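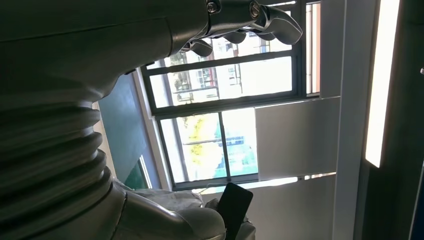
Grirer parcel scale, after a winter of mailers

I bought this scale in October, when our little shop was sending out 30 parcels on a good day, and I have grown very fond of it. It's a plain white thing with a flat platform and a sloped control panel, so I can work the buttons without stooping — a kindness to my neck! It sits on our green packing table by the crate, and it settles quickly even under a puffy mailer.
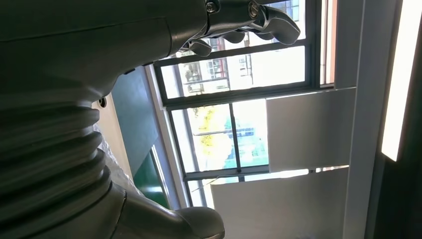
Mirjana Delić wrote to ask whether hers was the only one that drifted near a sunny window. Mine did that too, until I moved it back a little and let it warm up for 15 minutes each morning.

The rubber feet grip nicely, and a big plastic mailer bag can flop over the sides of the platform and still weigh true if you center it.
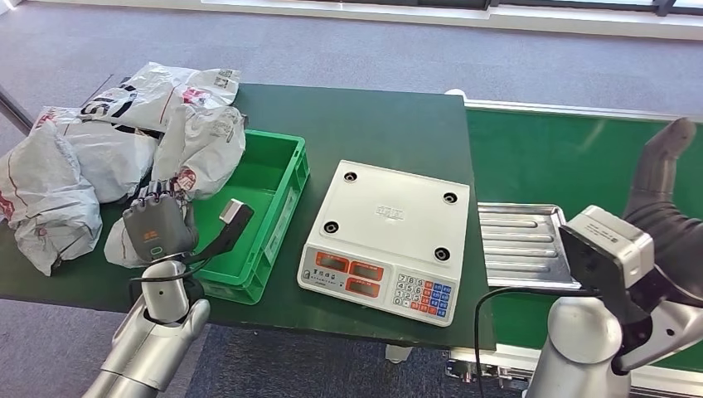

What I'd change

A longer cord, please, and a louder beep.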